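18 Dec 2021

So I finally joined a choir! I've been singing in the car since October like a crazy person, and Comfort Issahaku from work got sick of hearing me say "maybe next year" and signed me up for the winter concert.

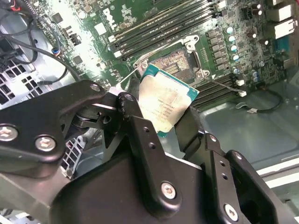
Tatero Computer Club

Rehearsals are upstairs from us, so I can stay late at club and just run up (77 steps, ugh). I'm an alto, apparently. There are 63 of us and I still can't find my note in the second carol, but wow, when everybody comes in together on that last verse I get goosebumps every time.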